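Evening Language Circle in Etville

Our conversation circle starts again on 18 September 2024 in the reading room on Bickerstaff Street. We have places for 24 people, and the cost for the whole season is 30 dollars, tea included. Beginners are very welcome – you need only the wish to speak.

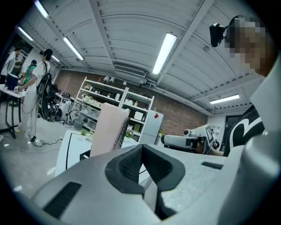 One member from Momville asks that we keep the slow table, where everybody may take time to find the word. We agree with this, and the slow table stays near the window, with five chairs.

In October we will read short stories from the Dreser collection, one story each evening. Please bring a notebook. The shelf of exchange books has now 300 titles, so take one home and return it when you finish.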